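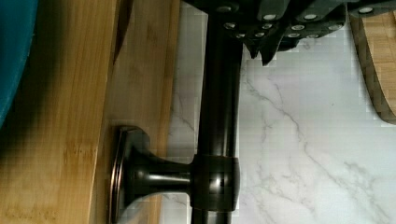

The bar in dark bronze, on the marble with a bamboo board.

Restska Wall Bar, Dark Bronze Finish

I'll start with the thing I get asked most in the shop, which is what this bar is supposed to be for. Towels? Paper towels? The kitchen or the bathroom? My answer is yes! I sell it as a towel bar because that's what most people come in looking for, but I've sent plenty of them home with folks who wanted something for dish towels next to the sink, and one couple who hung theirs low in a mudroom for dog leashes (they sent me a very muddy photo of it in November).

Now, the finish. It's a dark bronze, smooth and glossy, and it's the part I fell for. A lot of bronze hardware comes out looking like chocolate paint, and I've sent samples back for exactly that. This one picks up a highlight all the way along the rod, and there's a thin copper-bronze rim at the edge of the mounting flange that catches the light when you look at it from the side. Small thing. I love it. I had a customer hold one up to the window for a good long while before she decided, and the rim is what sold her.

The rod is round, and the collar that wraps around it is a bit boxy, so you get a little bit of square with all that round. Then the post comes off the collar, goes slim in the middle and flares back out to meet the round flange. If you already have the Ovasley cabinet knobs, they have that same pinched-in waist and the two look like they were always meant to share a kitchen.

Sizes

The bar comes in two lengths, 200 mm and 300 mm, measured between the centers of the flanges. I know, I know, millimeters. The maker works in metric and I'd sooner give you the real number than a rounded one that has you drilling a hole in the wrong spot. The short one is happy with a single folded dish towel. The long one will take a hand towel with some room at the side.

One warning on the short size: the older version was 210 mm. If you're swapping out one of those, your old holes will NOT line up with the new bar. Please measure before you order. I've had three of these come back for that reason and I felt bad every time, so now it's on the page.

Putting it up

You get the bar, the screws and a paper template. Tape the template to the wall, put a level on it, mark your holes and drill. Hollow drywall needs anchors, and those aren't in the box (the ones the maker used to include were flimsy and I asked them to quit sending them). Tile needs a tile bit and some patience. Go slow, and put a strip of masking tape where you're drilling so the bit doesn't skate off on you.

Set the bar down on a folded towel while you work. The flange edge is metal, and I've put a scratch in my own cutting board being careless with one.

Cleaning

Damp cloth, dry cloth, done. A glossy dark finish does show fingerprints, more so right after you've been cooking, and a quick wipe takes them off. Skip the scouring powder and skip anything with bleach in it. If you have hard water, dry the bar off when it gets splashed or you'll see the little white spots.

What goes with it

The Başaran hook is the nearest match I carry. It's a hair warmer in color, and on the same wall I'd leave a bit of space between them, but across a room you'd never pick it out. The Prudska shelf brackets come in a flat black that I think looks great with the bronze, though my sister disagrees with me on that and has told me so more than once.

No brushed nickel in this one, sorry! I've asked. If you want to see the bronze in person before you buy, come by and I'll get one out from behind the counter for you, or send me a note and I'll mail you a sample flange to hold up against your faucet. Just mail it back when you've decided, there are only a few of them and they go around.

Orders go out the next working day. Returns are fine as long as it hasn't been on a wall.

Page updated April 11, 2018

Share 14
3 comments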